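Ticket: Open day demo, simulator viewer jumps to the wrong place
Opened by: Stepan Tymoshchuk, Homari visitor program
Assigned to: Pesley viewer support
Priority: Normal, but the doors open Friday!
Status: Resolved

Hello all, and thank you again for picking up the phone so kindly last time. I'm writing from the demo room at Nondthorpe, where we're getting ready for our September open day. We have 60 visitors booked in, most of them families plus one school group of 16, and the plan is to show them our simulated workspace on the big screen while I talk them through it from the side.

The tour has three stops. We begin at the work table with the arm, the bananas and the other bits and pieces, because people like to see things they know from their own kitchens, and then we go into the house model. The table stop loads nicely and I've had no trouble with it at all.

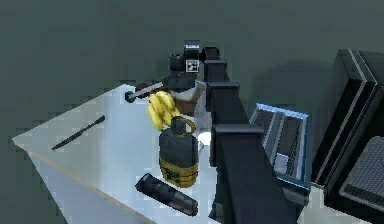
My trouble starts when I press Next. The viewer is supposed to glide over to the doorway of the house and stop there, level, looking into the room with the table and chairs. About half the time it does. The other half it ends up tilted over and pressed close to some big plain surface, and the visitors would have no idea what they were looking at (I hardly know myself, and I've been clicking through this tour all week).

What I've tried so far:
Restarted the viewer. No change.
Restarted the whole computer, had a coffee, came back. No change.
Swapped the Bilgin clicker for the keyboard. It seemed better for a while, then it did it again.
Deleted the second stop and saved it fresh. Same thing.

The log has 1,070 lines in it and I'm afraid most of them are beyond me, but I've attached it along with a capture from one of the bad jumps.
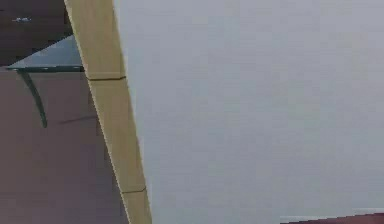 I should add that there's no error message and nothing freezes. If I press Back and then Next again, it will often go where it should, so I could limp through the day that way if I had to. I'd much prefer not to do that in front of a room full of children.

Reply from Pesley viewer support, 10:40
Hi Stepan, thanks for such a thorough write-up. The log shows two Next commands arriving very close together each time it goes wrong. The second one interrupts the move and the viewer keeps whatever angle it had at that moment. Could you open Tour Settings, find Input Delay, and tell us what it says?

Stepan, 11:15
It says 0. Is that bad? My colleague thinks she may have cleared it when we were tidying up the settings.

Pesley viewer support, 11:30
That would do it. Please set it to 100, save the tour, and close the viewer completely before opening it again. Then run the stops in order a good few times, with both the clicker and the keyboard.

Stepan, 14:05
Done, and what a relief! I went through the tour over and over during lunch, mostly with the clicker as that's what I'll be holding on the day, and the second stop came up straight and level every time. You can see right through to the flowers on the table.
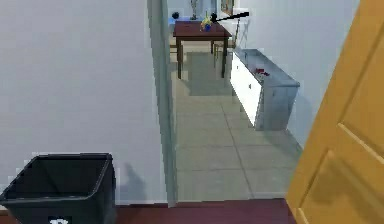 One small question while I have you. Is the delay saved with the tour or with the computer? We may move to the larger room upstairs if the weather keeps everybody indoors, and that one has its own machine.

Pesley viewer support, 14:20
It's saved with the tour, so copy the tour folder across and you should be fine. Do run it once on the other machine before the visitors arrive. Closing this for now, but reply here and it will reopen.

Stepan, 14:25
Wonderful, I'll copy it over this afternoon. Thank you both for your patience, and if either of you happens to be near Nondthorpe on Friday, do come in and say hello.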